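Clallex Thin-Chain Handling Package
Two-arm research cell, configuration 2

The Clallex package is a tabletop cell for studying how two arms handle thin, flexible items. It was put together at the Plovarthorpe lab by Wanting Qin and Effie Morrison, and is supplied to research groups as a complete bench unit with the training recipe used in our January results.

Necklace chain is the main test material. It sags, twists and slides under a fingertip, and a policy that works on rope usually fails on it. Each arm has its own wrist camera, so the policy gets a close view of the chain as well as the overall one.
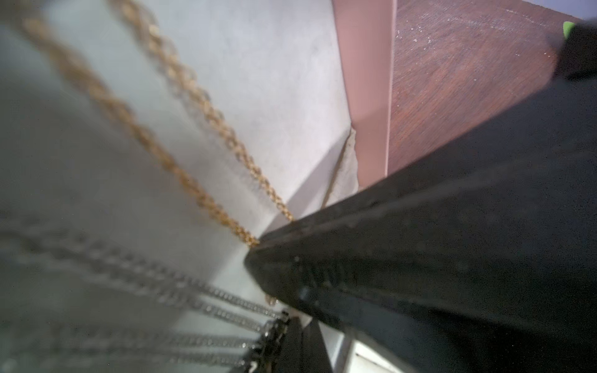 Wrist camera view: gold rope chain at the fingertip, silver chains below.

Method

The policy is trained on demonstrations from a human operator driving both arms. We compared training with the overhead view only against training with all views. Over 31 trials each, the all-view policy dropped the chain 5 times and the overhead-only policy 11 times. Most remaining drops came when two strands lay close together and the finger caught both.

Loose objects are left on the table during recording so that the policy does not depend on a clean background.

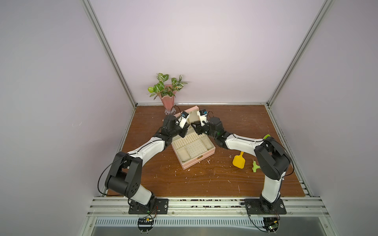 Both arms over the open jewelry box, with toys and a plant left in the enclosure.

Included

Two arms with mounting plates
Wrist camera for each arm
Aluminum frame with light panels
Vivosell recording software, one lab license
Trained policy and evaluation script

Jewelry and boxes are not included. Fingers are a wear part and can be reordered in pairs.

For lead times and a copy of the test protocol, contact Kam-wah Yeh.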